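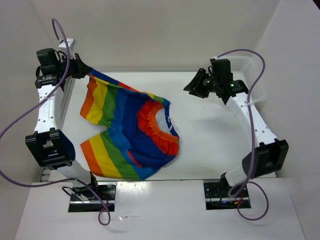 Home Shop Care Returns Contact

Striped Shorts: Washing, Drying and Folding FAQ

These are the questions we get most often at Bornico about the Rilley striped shorts (style 502). If yours isn't covered, write to us through the contact page and include your order number.

Can I wash them with white clothes?

Not for the first three washes. The blue dye is the strongest and can leave a tint on anything pale. Wash them with dark or bright colors in cold water. After that, a mixed load is fine as long as you don't leave it sitting in the machine overnight.

What spin speed should I use?

800 or lower. A faster spin won't damage the fabric, but it sets creases along the seams between the stripes and you'll have to iron them out.

Should I tie the drawstring before washing?

Yes. Tie the two ends in a loose bow. If the cord goes in untied, one end can slip back inside the waistband. To get it out again, push it along the casing with your fingers until it reaches the opening. If it won't move, fix a small safety pin to the end and use that to pull it through.

Can they go in the dryer?

Low heat only. High heat is hard on the elastic, and after a season of it the waistband goes slack. Line drying in the shade is better. Hang them by the hems - pegs on the waistband leave marks in the gathers.

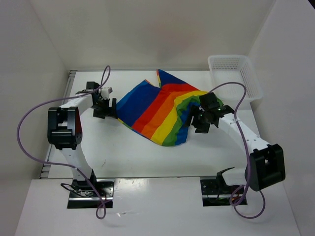 Carolina Pacheco

How do I get the twist out after washing?

Hold the shorts by two points as far apart as you can manage, one at the waistband and one at a hem, and pull gently. Let go of the hem, take hold of the other one and do the same again. Then shake them once and lay them flat. The fabric is thin and usually settles by itself if you smooth it by hand from the waist down.

What is the easiest way to fold them?

1. Lay the shorts flat with the front facing up and the drawstring tucked inside.
2. Fold one leg over the other so the hems line up.
3. Smooth the point at the seat, or fold it in to get a straight edge.
4. Fold the hems up to the waistband.
5. Fold once more if they are going in a narrow drawer.

The stripes won't match up exactly when folded. Go by the hems and the waistband and ignore the pattern.

They slide around on the table when I fold them. Any tips?

Put a bath towel underneath. Smooth tabletops give this fabric very little grip, and a towel holds the bottom layer still while you turn the top one. Fold a little way back from the edge of the table too, so the legs don't hang over and drag the rest down.
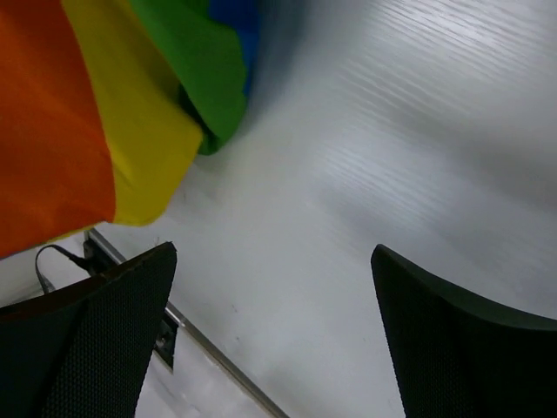
Can I iron them?

Yes, on the low setting, inside out. Go around the waistband and leave the gathers alone. Steam is fine.

Can I store them rolled?

You can, and for a suitcase we'd suggest it. Roll from the waistband toward the hems. For months in a drawer, fold them flat - the elastic keeps its shape better.

Do you sell replacement drawstrings?

Yes, in white. Ask for part 181 when you write to us. One cord fits all sizes.

Related
Swimwear care FAQ
Removing sunscreen stains
Rilley size chart
How to fold a fitted sheet
Returns and exchanges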